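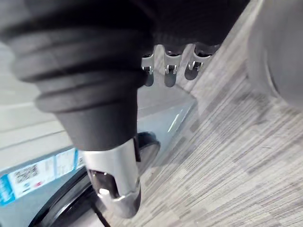

Prirside Floor Refit: Gallery

August 27, 2023

The ground floor at Prirside has new carpet tile in the main room, the side office and the short hall between them. The old floor was broadloom, glued down, and it had worn through at both doorways. The new floor is gray tile from the Norside range, in a striated pattern with light and dark gray streaks. Kasero did the removal and the laying. Click any thumbnail for the larger view.

Main room, before
Old carpet with the furniture out. The worn strip by the door had been taped over twice.

Main room, carpet up
Bare slab after the scraping. Most of the glue came off with a hand scraper. The patch near the window needed a second pass.

Delivery
Boxes stacked in the hall. The order was 288 tiles for all three areas, with spares included. They sat indoors for two days before anything was opened.

Leveling
Filler going into a low spot beside the pillar. This was left overnight.

Center lines
Chalk lines snapped from wall to wall. The first row was set out from the middle so the cut tiles along both long walls would come out close to the same width.

First tiles down
Each tile has an arrow on the back. We laid a test patch with all the arrows one way and another with every second tile turned, and went with the turned layout for the main room.

Main room, half done
By the end of the first day 167 tiles were in place. The loose ones along the edge are waiting to be cut.

Doorway
Metal trim between the tile and the hall entrance. The old trim was bent and went out with the carpet.

Floor box
Cutting around the power outlet in the floor. It took three tries and used up two tiles.

Side office
Same tile, laid with the arrows all one way. It is a narrow room and the filing cabinets cover most of one wall.

Spares
Some 15 tiles are left over. They are boxed and labeled on the bottom shelf of the supply closet. Please take from the open box first.

Furniture back in
The Amano desks are on felt pads for now. Chair mats have been ordered for the side office only.

The stairs and the upper landing still have the old carpet. Work there is planned for October, and those pictures will go on a separate page.

Back to Buildings and Rooms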